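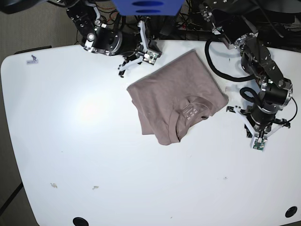
Figure 4. A folded T-shirt at rest on the table, collar facing up. The upper edge is straight; the lower part is looser and uneven.

4.2 What counts as folded

Most of the work we reviewed treats a folded shirt as if everyone already agreed on what one is. We are not convinced. The shirt in Figure 4 would be called folded by almost anyone who walked past it. It is a bundle, more or less rectangular, with one clean edge and the neckband showing. It would also be called badly folded by almost anyone who had worked in a shop. Both answers are fair, and a score that has to choose between them throws away the part we care about.

The usual measure is the outline. A rectangle is fitted to the garment as seen from above, and the share of the rectangle that the cloth fills is reported as neatness. De Haan used a version of this in the Nostent trials and found it steady from one rater to the next. We do not doubt that it is steady. A shirt can be rolled into a lump, pressed flat with the hand, and still fill its rectangle well. In the other direction, a garment with one straight fold and some slack hanging from the opposite side loses points for the slack, although that slack may be gone after a single tug. The measure says how much table is covered. Whether it says anything about folding is a separate matter, and the Nostent report does not take it up.

Layer counts do somewhat better, but they are hard to get without lifting the garment, and lifting it changes it. Soft fabric makes this worse. Gentle wrinkles of the kind seen in Figure 4 are not errors in any sense a household would accept, yet two of the scoring sheets in common use take off a point for each visible crease without asking how deep it is or where it lies. A shadow near the neckline can be read as a crease by one rater and ignored by the next — we had both readings of the same shirt within our own group.

The collar deserves more attention than it gets. Meijer has argued that people judge a folded shirt first by the neck opening and only then by the sides. Our raters seemed to agree when asked, but asking people what they look at is a weak way of finding out. We record whether the collar faces up, and we make no claim that this is the right thing to record.

For the Fledummont series we therefore dropped the single score. Each of the 12 raters was given 5 plain questions, such as whether they would put the shirt in a drawer as it was, and whether they would know which way to pick it up. Answers were yes or no, with no middle option. Agreement was good on the second question and poor on the first, where it seemed to depend more on the rater's idea of a drawer than on the shirt. De Haan takes that as a reason to go back to the outline. We take it as a sign that the outline was hiding the disagreement all along — though the present data cannot settle the point, and a larger group of raters might well split differently.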